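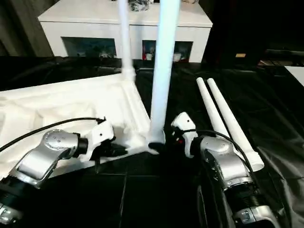
Frame assembly task, head camera view. Two arms, white tubes, black tabletop.

Rikgate Chores, data card

Rikgate collects two-arm recordings of small household jobs. The question behind it is plain: can a machine do these yet? For putting poles and tubes together, our answer is not reliably.

Contents: 1000 episodes, 600 of them assembly. The rest are folding and sorting. Recorded in Mellbridge, April.

Labels: each episode is marked done, partly done or failed. A pole that leans but stays in its fitting counts as partly done - see the notes file.

Known problems: white parts on white parts confuse our depth estimates. 9 episodes have no left wrist video.

Not suitable for: safety claims of any kind, or timing against human workers.

Contact: Noel Fajardo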